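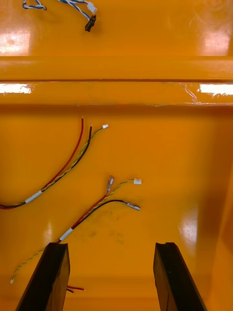
Geltby 小物部品ピッキングキット｜ハーネス・基板用 手首カメラ付き2本指グリッパ

電線の束をロボットにつかませたい、というご相談は本当によくいただきます。そして多くの場合、皆さま一度は試して、一度はあきらめておられます。お気持ちはとてもよく分かります。ねじや樹脂の成形品なら毎回同じ姿で待っていてくれるのに、ハーネスときたら、置くたびに形が変わってしまうのですから。赤と黒の線、その横に細いツイスト線、先のほうには小さなコネクタや圧着端子。どこを持てばよいのか、人間だって一瞬考えますよね。

Geltbyは、そういう「ちょっと面倒な部品」を箱から取り出すことに的を絞ったキットです。平行に開閉する2本の指と、手首に取り付ける小型カメラ、それに教示用ソフトウェアのKoltbridgeをひとまとめにしました。お手持ちのアームに取り付けて、部品の入ったトレイをいつもの場所に置いていただければ、まずは動かし始められます。専用のパーツフィーダーや凝った治具をご用意いただくのは、その後でもかまいません(要らなかった、というお客さまも結構いらっしゃいます)。

■ つかむ場所は、人が教えます

Koltbridgeでは、熟練の方がふだん手を伸ばす場所をそのまま教えていきます。ハーネスでしたら、テープで束ねたあたりがおすすめです。端子の先やコネクタの根元を挟むと、線に無理な力がかかってしまいますし、持ち上げたときに残りの線がだらりと垂れて隣の部品に引っかかることもあります。束ねた部分なら指の収まりもよく、赤黒の太い線と細い線をまとめて運べます。
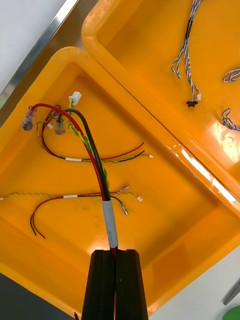 トレイの中で線どうしが重なっているときは、いちばん上の束から順に取る設定が基本になります。欲張って2束まとめて挟んでしまうと後がたいへんですので、最初のうちは速度を控えめにして、指の閉じ幅も少しずつ詰めていってください。急がば回れ、というのは立ち上げ作業でもその通りだなあと、私どもも現場にうかがうたびに思います。

教示の回数は、部品1種類につき5回からお試しいただけます。登録できる動作は1000件まで。品種の多い職場でも、そう簡単にはいっぱいになりません。

■ 基板にもお使いいただけます

同じ指で、部品の載った基板も扱えます。コンデンサや端子台のように背の高い部品があると吸着パッドでは当たる場所を探すのに苦労しますが、2本指でしたら縁の空いたところを狙えます。丸い基板や、ふちに切り欠きのある基板は置かれた向きがまちまちになりがちなので、手首カメラの画像を見ながら、挟んでよい場所と避けたい場所をソフト上で塗り分けてください。慣れてくると、この塗り分けがなかなか楽しいんです!

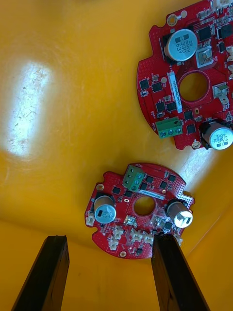 黄色い樹脂ケースに置いた赤い丸形基板2枚。手首カメラの視点。

■ 照明について、ひとつお願い

つやのある樹脂トレイをお使いの場合、天井の明かりが底面に白く映り込むことがあります。明るさの設定でかなり追い込めますが、できましたら照明を少し斜めに逃がすか、つや消しのトレイもあわせてご検討ください。透明な絶縁スリーブの付いた端子は、映り込みと重なると特に見分けにくくなります。

■ セット内容

・Geltby グリッパ本体(指先2本取付済み)
・手首カメラおよび取付金具
・教示ソフトウェア Koltbridge
・交換用の指先 4本
・接続ケーブル、六角レンチ、導入の手引き(日本語)

本体質量:564 g(カメラ、ケーブルを除く)

指先は消耗品です。角が丸くなってきたら、細い線が滑る前にお取り替えください。交換は付属のレンチでできます。

■ 導入のご相談

実際の部品をお送りいただければ、当社で取り出しの試験をして、動画と所見をお返ししております。ハーネスは新品でなくてもかまいません。むしろ、ふだん現場で箱に入っているままの、少しくせのついたもののほうがありがたいです。試験の受付は5月分まで埋まっておりますので、お急ぎの方はお申し込みの際に一言添えていただけますと、日程をできる限り調整いたします。

関連製品・最近の掲載
Chiriac 交換用指先(細線向け)
Chiriac つや消し部品トレイ
Nukimia 手首カメラ用 斜光照明
Koltbridge 追加ライセンス
Geltby 取付フランジ 各種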